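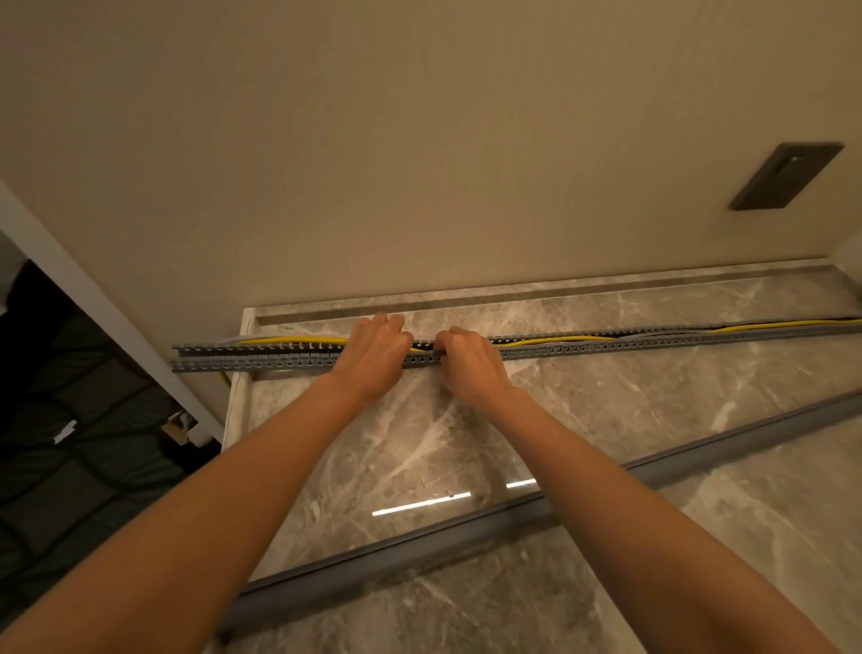

Primo Sanna reckons you should never talk about trunking for longer than it takes to fit it, and I have 20 minutes, so by his rule I'm already over.

**Opening**

- Say hello. Wait for the Rarkent lot to find chairs.
- Slotted trunking: a comb with ambitions. Cables go in the top, leave between the teeth wherever you need them, and the lid hides your opinions about neatness.
- Ask who has shut a lid on a cable. Hands up. Leave mine up longest.

**Laying the cables in**

- Slack first, lid last. I did it the other way round for 3 years.
- Yellow wire has a memory and holds grudges. Work it down with your fingers, a bit at a time - don't haul on the far end.
- Grey cables bunch. Spread them before they rise above the rim.
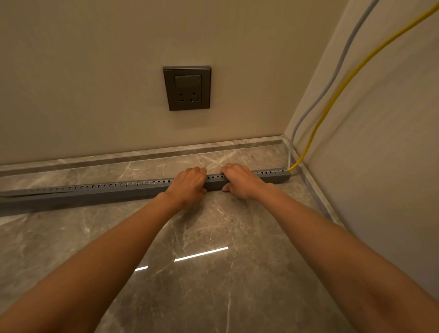 - Then the lid. Press with both hands close together and move along. Hands at opposite ends gives you a lovely bow in the middle.
- Look for the seam. If you can see one, the lid isn't home.
- Corners: leave a loose curve going up the wall. Vsevolod's line about tight bends goes in here if he's in the room (ask first - he was cross at Ostwood).

**If time**

- Marble worktops: the Piras kitchen. Skip the bit about the drill.
- Questions. Somebody will ask about glue.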